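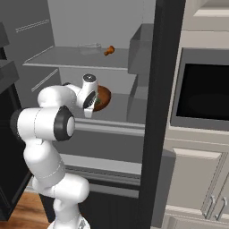 A simulated arm reaches for a dish on the middle shelf of a refrigerator in Zullia. Render: Marciniak

Marciniak opens kitchen simulator to outside teams

Robotics software firm Marciniak has put its kitchen simulator, Zullia, on general sale after a test period with a small group of customers. The package lets developers try out a robot arm on household jobs in a virtual kitchen before they run the same code on a real machine.

The first release comes with 70 kitchen layouts and 347 food and tableware models. Refrigerator tasks make up a large share of the set, including taking a dish off a shelf and putting items back in a door bin.

"A fridge is a tight space with a lot to bump into," said Weidong Meng, product lead at Marciniak. "Customers kept asking for it, so we did that part first."

A one-year license costs $2,000 per workstation. Schools and universities pay 15 percent of that price. Users can load their own arm and gripper models, and the company says a converter for older project files will follow in January.

Olero, which builds kitchen equipment in Plarkow, was one of the test customers. Engineer Kacper Ostrowski said the team used Zullia mainly to check reach and to find out where the elbow of the arm would hit an open door. He said setup went quickly but that the handling of soft foods still needs work.

"Anything that squashes or drips, we test on the bench," Ostrowski said.

Meng said soft objects are planned for a later version and gave no date. Liquids are also missing from the current release.

Zullia runs on a single desktop computer with a recent graphics card. A trial version with two of the kitchens can be downloaded from the Marciniak website after registration.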